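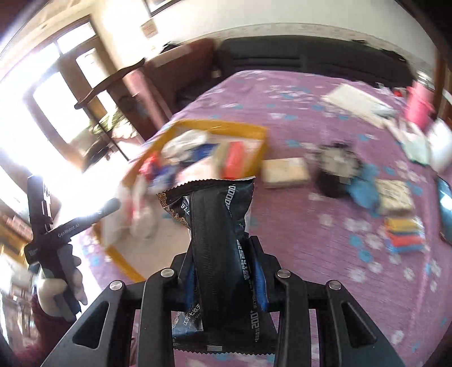 Section 4: Setting up the Doreo wristband reader at a stage gate

The Doreo reader checks festival wristbands at gates between the arena and the smaller stages. It must be mounted, paired and tested before the public is let in. Spare bands for gate staff are supplied in sealed packets. A band packet has a plain paper sleeve and should not be confused with catering stock, such as a glossy black wrapper with zigzag ends and a seam down the middle. Keep the two in separate trays on the gate desk.

4.1 Before you start

You will need the reader, its post clamp, the 3 m power lead and the gate card for your stage. The gate card carries the stage name and a four-figure code.

CAUTION: Do not connect the power lead until the clamp is tight. The socket on the underside can be bent if the reader drops on its lead.

4.2 Mounting the reader

1. Slide the clamp over the gate post with the locking lever facing the arena.
2. Set the top of the clamp 126 cm above the ground. On sloping ground, measure from the uphill side.
3. Close the lever until it clicks.
4. Hang the reader on the clamp and turn the collar a quarter turn clockwise.
5. Push the power lead into the socket and fit the rain cover.

NOTE: At the Adetdale site the posts on the Charbonneau stage are thicker than standard. Use the wide clamp from the gate box and leave out the rubber liner.

4.3 Pairing with the gate desk

1. Switch on the gate desk unit and wait for a steady amber light.
2. Hold the pairing button on the reader until it beeps twice.
3. Tap the gate card on the reader. The stage name appears on the desk screen.
4. Enter the code from the card and press OK. The light turns green.

If the light goes back to amber, move the desk unit closer. The two must be within 140 m of each other, less where a generator or lighting tower stands between them.

4.4 Setting the stage limit

The stage limit stops entry when a tent is full. It is set at the desk — not at the reader — and applies to all gates for that stage.

1. Open Limits and select the stage.
2. Type the figure given on the site licence. The Lokaritz tent, for instance, is set to 300.
3. Press Save, then Lock.

CAUTION: A limit that is saved but not locked is lost if the desk unit is switched off.

Artists and crew on coloured bands are counted towards the limit. Passes on lanyards are not read and must be logged by hand.

4.5 Test

Tap a valid band, an expired band and a day band for the wrong day. The reader should show green, red and red. If any result differs, repeat 4.3 before calling the site office.

Last revised 10 June 2010

Filed under: Event staff > Gates and entry > Manuals

We use cookies to remember your settings. By continuing to use this site you accept this.

Comments (3)

Kendra Fraser
Does the wide clamp fit the older readers with the square collar?

Francine MacLeod
Kendra — yes, but you need the adaptor ring. It is in section 7.

Wagner Rangel
Step 3 in 4.3 would not work for me until I took the card out of its plastic wallet. Might be worth a note.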